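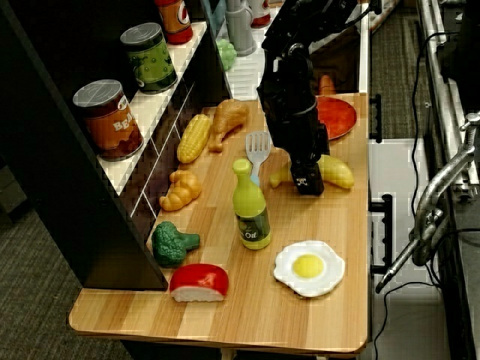

Pretend groceries, real motors: the arm over the banana at Tollbridge.

I've been dropping by the Tollbridge workshop since May, and I'm hooked! Yaa Agyeman calls her build Birneretti (don't ask me why). 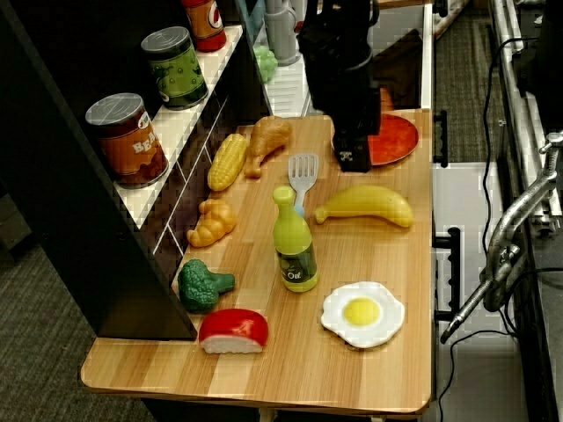 She's spent 40 evenings on it, mostly fussing over the gripper, and I've brought the snacks.

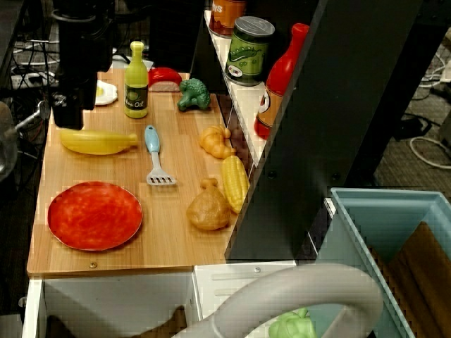

Tuning night

Round things are a pain, Yaa says, and I believe her.
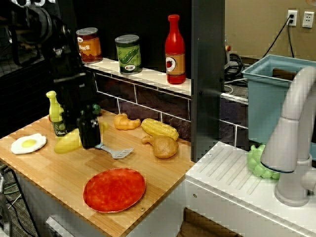 We quit at nearly 200 tries, starving, and went out for noodles.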